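Snack Wrappers and the Small-Compartment Organizer
February 13, 2021

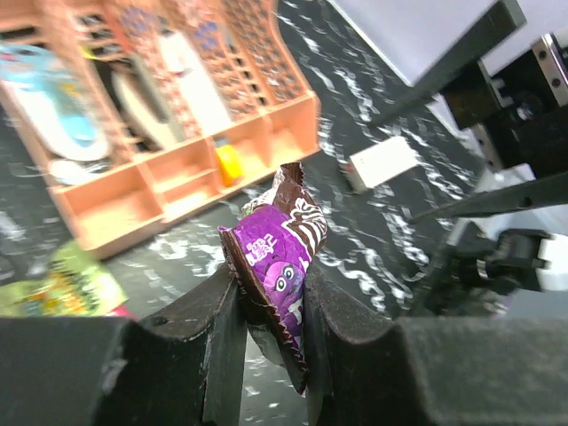 Aitana Salcedo maintains that a wrapper should be flattened and filed in an envelope on the day it is set aside, and that open compartments only encourage delay. Her position has merit, and it was followed in this household for two years. The envelopes were full, and their contents were seldom looked at.

The present arrangement relies on a light orange-pink shelf with diamond-shaped cutouts in its back panels and a row of open compartments along the front. Wrappers with strong printing are kept for the collection. The purple one with the zebra-like stripes and the large-eyed cartoon character has been accepted, creases included. It will be placed with the other packets bearing Chinese characters once the Olmedo box has been sorted.

The following rules now apply. Crumbs are to be shaken out before a wrapper comes near the shelf. Crimped seams are left intact. Duplicates are sent to Tillton, where a cousin keeps almost 1000 candy papers, the oldest dated 1972.

Small toys and cards may share the compartments until the end of February. After that date they will be moved to the drawer in the hall, which still requires a new handle.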